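The Second Life of a Grey Jumper

By Ulla Mustonen

When I moved to Bramden I had two suitcases, and one of them was full of wool. My mother believed that England is a damp country and that the English do not know how to dress for it. She was right about the damp. On the second question I have changed my opinion slowly, and the person who changed it is Róisín Breathnach, who mends knitted clothes in a narrow shop between the chemist and the bus station.

The shop has no name over the door. There is a bell, a long table, two lamps and a wall of small drawers with yarn in them, sorted by colour and not by thickness, which visitors always find strange. "You can split a thick yarn," Róisín told me on my first visit. "You can't split a wrong green."

I had brought a cardigan with a hole at the elbow, and I expected to leave it and go. Instead she made me sit down and look at it with her for twenty minutes. She turned it inside out. She pulled the cloth gently in both directions with her thumbs. She asked which arm I lean on when I read. By the end I knew that the other elbow would also go before spring, and that the hole I had noticed was the smaller problem.

Mending was once an ordinary trade in this part of the country. Bramden and its neighbour Dirley were stocking towns. The oldest paper in the Dirley parish chest that speaks of it is from 1688, and it is a complaint: a widow had been paid for the repair of hose for the poor, and the hose had come apart again before Easter. I like this paper very much. It shows that people have been unhappy with their menders for a long time, and also that the parish thought it was worth paying for one.

In the last century the work moved into the factories. The Wiltetti mill, which stood where the Dirley supermarket is today, had a mending room on the top floor, under a glass roof, because the light was best there. At its largest the mill employed 656 people, and 254 of them were menders. They did not repair old clothes. They repaired new ones, which had come from the machines with a dropped stitch or a thin place, so that the customer would never know. Róisín's aunt was one of them. She could find a fault with her eyes shut, by pulling the cloth across the back of her hand.

When the mill closed, most of those women stopped. Some of them told me they were glad to stop. The pay was by the piece, the roof was very hot in summer, and a supervisor could send back a whole day's work for one visible end. I mention this because it is easy to become sentimental about such rooms when one has never sat in them.

What has come back in the last few years is a different thing. People arrive at the shop with a jumper that cost little and that they love anyway. A man brought a football scarf. A student from the college brought a grey top from a supermarket, worn through at both cuffs, and the repair cost more than the top had cost new. Róisín told him so before she began. He paid, and he came back for the hem.

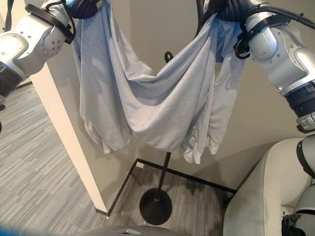

Light grey knitwear. Plain colours such as this are among the hardest to mend without a mark.

Grey, I have learned, is a difficult colour. A patterned jumper forgives a great deal. On a plain grey one every stitch that is a little too tight will catch the light, and the eye goes to it at once. Many greys are also a mixture of black and white fibres spun together, so that a yarn which matches well in the drawer looks flat beside the real cloth. Róisín keeps 5 greys in the shop for daily use and often combines two of them in the needle.

The newer menders solve this by not hiding anything. They work in orange or bright blue, and the darn becomes a sort of decoration. Róisín does this when a customer asks for it. She does it well, but I notice she does not put those pieces in the window. For her a good mend is one you have to search for.

I asked her to teach me, and she lent me a wooden mushroom, a blunt needle and a ball of a yarn called Buenaventura, which is soft and splits if you look at it. My first darn was a hard little lump. My second was a hole with a smaller hole next to it. You must leave the loops loose at the turns, she explained, because the new wool will shrink in the wash and the old wool has finished shrinking. I had left no loops at all.

There are a few things I can now pass on. Wash the garment before you mend it, since dirt makes a fibre brittle. Begin well outside the hole, in cloth that is still strong. Do not use a knot. Work in daylight if you have any, and if it is a dark jumper, wait until tomorrow morning.

The cardigan has both its elbows. The left one was done by Róisín, and my mother, who visited in April and inspected all my clothes without being asked, did not find it. The right one was done by me. She found it from the other side of the kitchen. Then she took out her glasses, looked at it for some time, and said that the colour at least was correct.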